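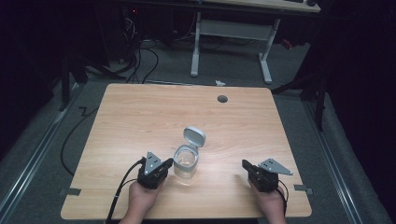
Written by the owner of this blog | 25 June 2021

Filed under: Robot software, Work diary

For three weeks I was sure that my perception code was wrong. The jar was in the right place in the color image, the lid was found correctly, and still the planned grasp always came a little too late. I want to write down how I found the cause, because I did not find any post which describes it, and in October I will certainly have forgotten it.

First the tools. Wader is my recorder. It takes the streams from the head camera and from the two hand-held grippers, and writes them into one log. Zitent is the program that reads the log afterward and puts all streams on one clock. Behind Zitent comes the training code, and I did not change that part this month.

The task is small. A glass jar with a flip-top lid stands on the table, one gripper works on each side, and the policy must learn from the recordings of both hands. With glass, everybody suspects the perception first. I also did. I spent many evenings on the segmentation of transparent edges, and the masks became really better. The grasp did not.

Then I plotted something very simple: the finger opening, as Zitent believes it, next to the finger opening that I can measure in the wrist image. I expected two curves on top of each other. They had the same form, but one was shifted to the right.
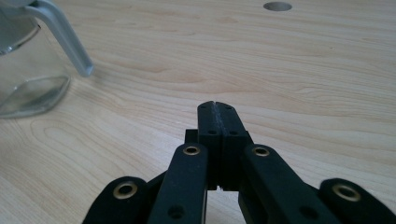 Wrist view, jaws closed, one of the frames I used for zero.

To measure the opening from the image I do not use anything learned. The brass rings in the links are good for this. They are round, they are bright against the black, and when the fingers move, they move with them. I fit an ellipse to each ring, take the distance between the two inner ones, and convert it with a small table. The table I made by hand, with 20 positions of the fingers. It is old-fashioned work but it took only one afternoon, and I trust it more than my network.

The outer rings I also tried. They are nearer to the lens and not so sharp, so the fit jumps by a few pixels from frame to frame. I left them out.

With this second measurement I could compute the delay by cross-correlation. On one long log of 1,950 frames the result was very stable. The image came late against the encoder, always by the same amount, and the amount was almost 20 milliseconds more than the value in my config file. After this I looked in the config file and found that I had copied the delay from my older setup, with the other camera driver. So it was my own mistake, and a boring one. 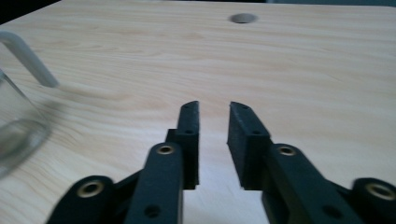

The correction itself is one line. What needed more time was to make Zitent check the delay automatically. Now, when a log is opened, it looks for a part where the fingers open and close, runs the ring fit there, and compares with the encoder. If the difference is too big it refuses to export. I first made it only print a warning, but I know myself and I do not read warnings.

There are still two open problems. When the hand stays quiet for the whole log, there is no movement to correlate, and the check says nothing useful. For the moment I open and close the fingers twice at the start of each recording. The second problem is speed. The ellipse fit is written in plain Python and for a log of 3,000 frames I can go and make tea. Probably I will search only in a small window near the last known ring position, as the rings cannot jump across the image between two frames.

I have exported the old logs again with the right delay and the training is running on them now. I don't want to promise anything about the result. In the replay, at least, the finger curves lie on each other.

If you use Wader with your own driver, please measure your delay and do not take mine. The ring fit is in the tools folder, under the name check_opening. It wants the left and the right stream separately, and the order of the arguments is not very logical, sorry for that.

Recent posts
Why I moved my logs from Cheema to Zitent
Masks for glass objects, second attempt
Nandetti: a small planner for two arms
Notes on camera drivers and buffers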